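Kerkirholm Family Suppers: Progress Report to the Nula Fund
Sat 25 January

Hello again from all of us at Kerkirholm! We've now finished the first stretch of the supper box project, and I've been looking forward to writing this one up, because it has gone so much better than the fall did.

Boxes and families

We packed 879 boxes in this period against a target of 900. The shortfall came entirely in the week of the ice storm, when the Jomlow pickup site couldn't open at all. Every box held the makings of four dinners, a printed shopping list for the extras and the recipe cards (large type now, as you suggested last time). Of the families who signed up, 634 sent back at least one feedback card, and I have read every single one of them at my kitchen table!

What people cooked

The white bean and sausage skillet was the runaway favorite. Lots of cards said the kids asked for it twice in a week. The baked potato soup came second, and the lentil sloppy joes did far better than I dared hope. The tuna noodle bake did not go over well. Too dry, too much pepper, and the cooking time on the card was plain wrong for a glass dish. We've rewritten it with more milk and a lid for the first half.

We also learned that plenty of homes have one working burner and no oven, so 20 of the recipes have been reworked for a single pot. Testing those was the most fun I've had all winter (the one-pot lasagna is messy and wonderful).

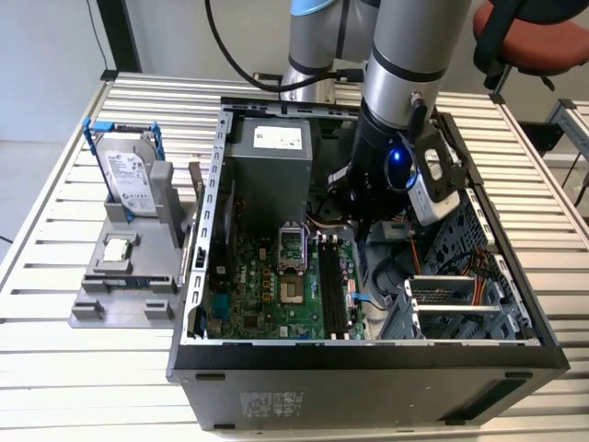 Budget

Spending is on track. Rice and canned tomatoes came in under plan, eggs went well over, and we moved the difference across inside the food line. Printing cost a bit more on account of the large type. Nothing was spent from the reserve.

Coming up in February

The Thaweesak site opens its doors, with evening pickup for parents on late shifts. We'll be adding a breakfast page to the planner, a freezer label sheet and two new slow cooker meals. We'd love to try a swap shelf for items families don't use, too, and will send the costs for that separately.

Still open: cold storage at Jomlow, and the Spanish version of the cards, which is half done.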